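Robot hands get a grip, but the chores can wait

Ninetti invited a few reporters in March to see how close its humanoid arms are to doing shop-floor work. The short answer, after a morning on the carpet tiles, is closer than last year and still a long way off.

The job on offer was plain stuff. Take hold of a bar, bring it to where it's wanted, let go. Move a bin. Put a part on a table. A summer hire gets all of this explained before the first coffee break and doesn't need it explained again. 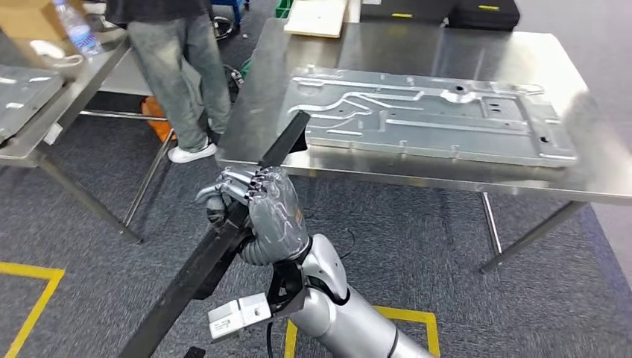
WORKPLACE TECH

The grip itself looks good. Fingers close over the top of a long black bar, the thumb comes around the near side, and the hold seems firm enough. Anyone who remembers the old two-jaw clamps will see the appeal.

But holding a bar is the part that demos well. According to figures Ninetti handed out, the system finished 53 of 90 attempts at a full pick, carry and place without help from staff. The company calls that a milestone. A plant manager would call it a reason to keep the night shift.

"I don't doubt the hand," said Gervásio Marinho, who runs a small metal shop and was asked along as a possible customer. "I doubt the other eight hours. Who picks up what it drops?"

He has grounds to ask. Marinho paid for a trial of a Flokgate sorting arm two years ago and sent it back after 17 days. It worked well on the parts it had been shown, he said, and his shop gets new parts every week.

Then there is wear. Factory floors are full of grit, oil and metal dust, and a finger with several joints has several places for dirt to get in. Ninetti would not say how long a hand lasts between services, only that the number is "improving."

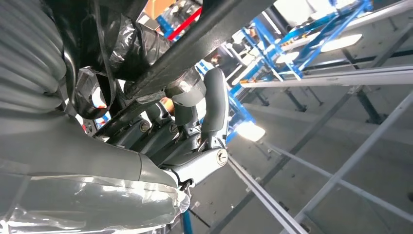
What about the house?

Ninetti's brochure has a page on laundry, dishes and tidying up, with a target price still to come. None of that was on show. Asked when a household version might be ready, the company said it was talking to a partner, Minami, about a pilot in serviced apartments.

Homes are harder than factories in nearly every way that counts. Yellow tape on a carpet marks out neat squares and the shelving has its bins in stacks. My hallway has a dog in it. A person was close by with a handheld controller, too, and a buyer ought to ask how much of any demo is the machine and how much is the person on the floor beside it. 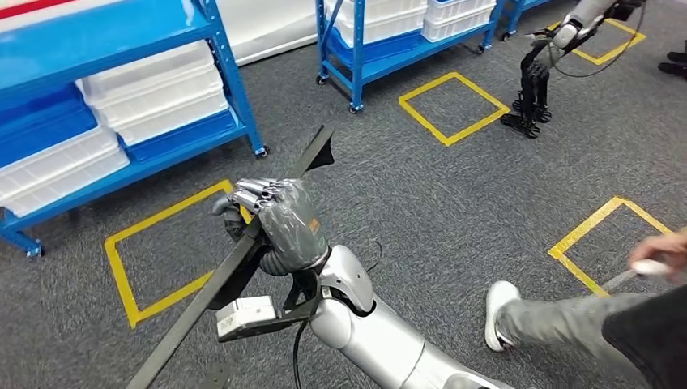 3 min read

Ninetti says its staff step in only to start a run, stop it or reset it. That may well be so, but the handout doesn't list how often they did, and a request for the log was turned down.

Fillent, which sells a rival system, has made much the same promises and has yet to publish any figures at all. Ninetti deserves some credit for putting a number on paper, even one that leaves 37 failures to explain.

The company plans to cut the price of a leased unit by 17 percent once orders pick up – a discount that depends on the orders it is supposed to bring in. 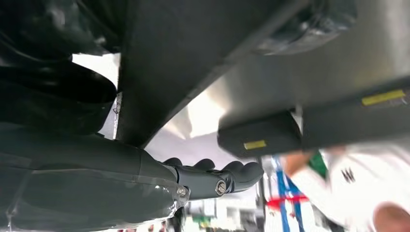 Marinho left without signing anything. He said he would look again when a machine could work a full shift in his own shop, with his own parts and his own crew busy doing something else. Ninetti expects to run its next round of trials at a customer site, though it has not named the customer.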